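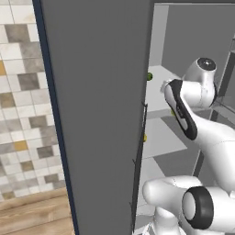 Vamano Pauses Its Kitchen Arm Update After a Door Fault Turns Up in Simulation

Jumholm, April 2025

Hi, I'm Begoña Arroyo, and I run the manipulation team at Vamano. Our communications folks usually write these releases and I usually fix the commas, but I asked to do this one myself. We found a safety problem in software that was about to go out to customers, we stopped the release, and I'd like you to hear about it from the person whose team wrote the code.

The short version: Flesta 3, the next version of the software that lets a robot arm put things away in cabinets and fridges, is on hold. It was due out this month and we now expect it in June. Customers running Flesta 2 don't have the fault and don't need to do anything. No one has been hurt, and the new version never ran on an arm in a customer's building.

What went wrong

Flesta keeps track of the things an arm could bump into. When the arm reaches inside a storage unit, the software has to know where the shelves are, where the side panels are, and where the door is. Shelves are easy, they stay put. A door swings, and it can swing a little more after you've let go of it, or when the arm brushes it on the way in.

In Flesta 3 we changed how often the door's position gets refreshed. We wanted the arm to spend less time stopping to look, and we thought we had been careful about when it could skip a look. We hadn't been careful enough. If the arm had already started its reach and the door then moved, the software kept using the old door position until the reach was finished. So as far as the planner knew, there was a nice wide gap. As far as the door was concerned, there wasn't.

Our simulated kitchen is where all of this showed up. It's a pretty plain place: patchwork tiles on the wall, wood floor, a storage unit with white shelves and a big gray door, and a white arm that spends its days reaching in for small objects. The objects that gave us grief were the ones sitting right by the door's inner edge, like the little green one on the upper shelf. To get at those, the lower part of the arm has to pass very close to the hinge side, and that's just where a stale door position hurts you most.

We ran 3428 simulated reaches with the door open at different angles. In 173 of them the arm touched the door when the planner believed it was clear. Most were light brushes. A smaller group were what I'd call a proper shove, where the arm kept pushing because it had no idea anything was in the way.

The part that bothers me

A bump against a door isn't a big deal by itself, and arms running Flesta have a force limit that makes them stop when they push too hard. That limit did work in every one of those runs. But it's meant to be the last line of defense, and I don't want it catching mistakes the planner should never have made. Somebody could have a hand on that door. Somebody could be leaning in to grab the milk.

There's a second thing, and it's more embarrassing. Our standard test set for Flesta 3 passed. Every reach in it, clean. When we went back to find out why, we saw that the door in that set was locked in place once it had been opened. It couldn't drift, so the fault had nowhere to appear. I approved that test set myself, last year, and I remember thinking it was a sensible way to keep the results tidy. It was tidy all right!

The person who caught it was an engineer on our team who had freed up the hinge for something else entirely (she was looking at fridge doors that don't stay where you leave them) and noticed the arm's elbow sinking toward a panel it should have steered around. She stopped the build that same afternoon. Anyone at Vamano can do that without asking, and I'm very glad she did.

What we're doing about it

The fix itself is small. Flesta 3 will now check the door position all the way through a reach, and if it loses sight of the door — which happens a lot, because the arm itself gets in the way — it slows down and treats the whole swing of the door as off limits until it can see again. That makes reaches near the hinge a bit slower. We've decided to live with it.

The testing is the bigger job. Doors, drawers and lids now move freely in every simulated test we run, and we've added 1138 new cases with objects placed close to hinges and edges. After that come the physical trials. Our partner Asfaw, which builds the storage units we use in our lab here in Jumholm, is sending us doors with looser hinges than it would ever sell, and we'll be running the arm against those for 100 hours before anything ships. Asfaw's hardware had no part in the fault, by the way, and they've been very patient with us asking for bad hinges.

We've also asked an outside reviewer to go through our test sets and look for other places where we made the world hold still. I expect they'll find a few. We'll publish what they find along with the Flesta 3 release notes.

If you're a customer

If you're on Flesta 2, keep going as you are. That version looks at the door before each part of the reach and waits if it can't see it, and we re-ran it with the free hinge to be sure. It didn't touch the door once.

If you joined the Flesta 3 preview, you've only had the simulation package, so there's no arm to switch off. Please delete the preview build anyway and don't load it onto hardware for a quick look. I know how tempting that is. A corrected preview will go out to the same group as soon as the new cases pass, and your account contact will write to you when it's ready.

If you've built your own tests on top of ours, please check whether your doors are locked after opening. The setting is in the scene options, under joints, and it's on by default in every package we shipped before today. Turn it off and run your set again. If something odd happens, send us the log, even if you think the problem is on your side. We'd like to see it.

About Vamano

Vamano makes motion software for robot arms that work in kitchens, pantries and storerooms. The company is based in Jumholm. Flesta is its software for reaching into cabinets, fridges and other closed storage.

Press contact

Press questions can go to the Vamano communications office in Jumholm. If they're technical, ask for Begoña Arroyo and they'll pass you along to me.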